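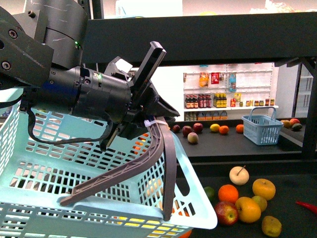 Psarras Community Kitchen, fruit and produce table
Progress report to the Brisley Fund, covering the period since May
Prepared by Fotini Tsoukalas
Sat 30 July

Dear Florence,

Thank you for being so patient with me over this report. I had meant to get it to you a little earlier, but the last few weeks have been full ones, and I wanted to sit down with a cup of coffee and do it properly instead of sending you another hurried page like the last one (sorry again about that!).

The fruit table is the part of the grant I most want to tell you about. When we wrote to you in the spring, we were still handing out produce in bags that had been filled ahead of time, and a good deal of it was coming back to us or being left on the bench by the door. People took the oranges and left the limes, or they had three apples at home already and really wanted something for a salad. Now everything goes out loose on the dark table by the window, and families choose for themselves. Oranges, apples red and green, limes, the long red chilies when Rafail can get them. It takes longer, and the line moves slowly on a busy morning, but the talk at the table is lovely and I wouldn't go back to the bags for anything.

Your money went mostly on the baskets and the shelving. The baskets are the light blue plastic kind with open sides and a handle, and they have been a great success, more than I expected from something so plain. You can see through the sides what is in them, they rinse out under the tap, and the older people can manage the handle with one hand. We bought 24 from Livside. The shelving came from Pridska and is up along the back wall, although one shelf arrived with the wrong brackets and we waited a good while for the right ones. Thierry Tessier put it all together over two evenings and would not hear of being paid.

Since May we have served 291 households, many of them more than once. I keep the sign-in book myself, and Manolis Fragkou goes over it with me at the end of each month, so I feel comfortable giving you that number.

Some things have gone less well. Soft fruit is still hard for us in the heat. We lost most of a delivery of peaches in early July, and after that Rafail Stefanou changed his pickup to the morning of the table. Citrus and apples keep much better, so we are leaning on those until the weather turns. I had also promised you recipe cards in 3 languages, and only 2 are printed so far. The third is with a friend of the kitchen for checking, and I hope to have it in the baskets before the schools open again.

For the rest of the year we would like to add a second table for vegetables. The room will take it if we move the coat rack, which has needed moving for years anyway. We have enough left in the grant for the table itself, and I will write to you separately about the scale we talked about on the phone, once Manolis has found me a price.

Do come by if you are in the neighborhood. The table is busiest in the first hour, and there is always coffee.

With warm thanks from all of us,
Fotini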